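Homes and Renting
November, by our property desk

Walkability score for Drurngate flats leaves out the hill

Renters looking at the new Drurngate flats are being told they can manage most errands on foot. The listing, put up this month by letting agent Marinescu, gives the 214-flat block a "walking rating" that places it among the best connected addresses in town.

The rating comes from Masamska, a website that measures the straight-line distance from a front door to shops, parks and bus stops. It takes no account of slopes, crossings or whether a shop is open.

On that basis the Stinon supermarket is 300 metres away. Anyone walking there has to go down to the underpass, along the ring road and back up the far side, with the shopping still to carry home. The nearest park scores well too, although its only gate on the Drurngate side has been locked for months.

Masamska says its ratings are "a guide" and that it holds details of 3,000 addresses in the area, all worked out by computer. It would not say when anyone last checked them in person.

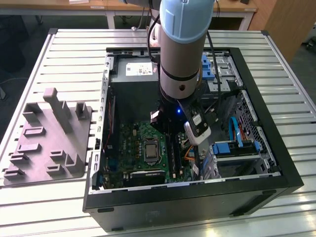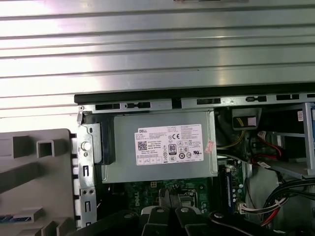 Marinescu said tenants were "free to explore the area before signing". It did not say whether the rating would be changed, or why the listing mentions a bus every ten minutes when the timetable at the stop shows gaps of up to 40 in the evening.

The council said it had no say over how private websites score a street. It has no plans for a crossing on the ring road, so the underpass remains the only legal way over to the shops on foot.

Filed under: Renting, Getting Around, Local Property

Contact the newsdesk | Copyright, all rights reserved | Back to top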